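Stirnia Ballpark Fund: July progress report from the Hornidlow club

Hi Chenxi,

You asked for something you could read over lunch, so I'm skipping the big template this time and just telling you how it's going. (The template is half filled in. I'll send it with the receipts.)

Short version: the league is up and running, people are coming, and the outfield fence money is mostly spent. The lights are behind. More on that in a minute.

We started the summer with 12 teams signed up, four more than I budgeted for, and we've kept all of them! Sivo Street came very close to folding in the second week when both of their catchers moved away, but they picked up a couple of players from the old church league and have been a pain to play against ever since. Total gate through the first half of the season is 1,517. Last year at the same point we had 1,272, and that was with the fireworks game already counted. We haven't had ours yet, so I'm feeling pretty good about the second half.

Ticket prices stayed where they were. I know you and I went back and forth on that in the spring and I still think a dollar more would've been fine, but the families who come to every home game noticed that we held the line, and a few of them said so. Concessions are doing better than tickets anyway. The grilled corn sells out by the fourth inning most nights and we've doubled the order twice.

Sponsor patches: done, and they look good. We went with one small patch on the left sleeve and nothing on the caps. The players voted on it, and the caps lost badly. Three of the six local businesses paid in full up front, two are paying monthly, and the tire shop owes us for June. I've called them. I'll call them again. If they drop out I have a bakery that wants in, so your matching money isn't at risk either way.

The fence is up from the left field line all the way around to right center. The stretch behind the visitors' bullpen is still chain link with a tarp over it, and it'll stay that way until the ground gets regraded, which is a city job. I've got a contact there now who returns emails, so that's progress too.

Now the lights. The poles came in on time and then sat in the parking lot for almost 6 weeks waiting on an inspection. We moved five evening games up to 4:30 and lost some of the after-work crowd on those dates. The electrician is booked for the end of the month. I'm not going to promise you a night game in August, but I'd bet a hot dog on one.

Spending on the youth clinic is right on plan. Xuelian Lü took over the infield sessions and brought in a second coach, Su, who played shortstop in college and can get a bunch of nine-year-olds to stay down on a ground ball. I've been trying to do that for years! We'd like to add a short pitching session next month using what's left in the travel line, if that's okay with you. Just reply yes or no and I'll put it in the formal version.
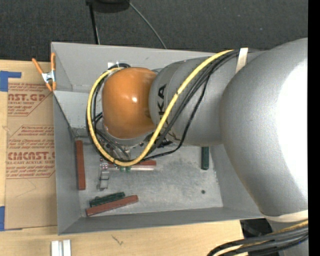 Robot arm with an orange wrist joint reaching into a gray tray.

What I need from you: the okay on the pitching session, the second payment by the middle of next month if you can swing it, and the name of whoever handles your logo files, as the one I have prints fuzzy on the banner. The scoreboard quote is coming separately. It's higher than the first one, mostly labor, and I'd like to talk it through on the phone before you open it.

Come see a game. I'll save you some corn.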